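How to set a plain table for two

Posted by Yiran Qin, 29 September 2018

A simple table takes a few minutes to lay and only goes wrong when things are put down in the wrong order. Start with a clear surface. Wipe it with a damp cloth, dry it with a tea towel and leave the glasses and cutlery on the side for now.

Plates go first. Put one down at each seat, two fingers in from the edge of the table, and line it up with the middle of the chair.
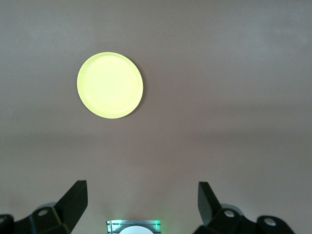

Choosing the plate is mostly a matter of what is underneath it. On a dark wooden table almost anything shows up well, but grey can look flat with white china. A pale yellow-green plate on a plain grey top stands out without any mat or cloth, and a wide rim leaves a clear border round the food. If you do use mats, keep them to one colour.

Next comes the cutlery. Forks go on the left and knives on the right, blades facing in. Soup spoons sit outside the knife. Leave a small gap on each side so the plate can be lifted away easily.

Glasses stand above the knife – water nearest, wine behind it. Napkins can go to the left of the fork or on the plate itself. Fold them in half, then in half again.

Bring salt, pepper and bread to the table last.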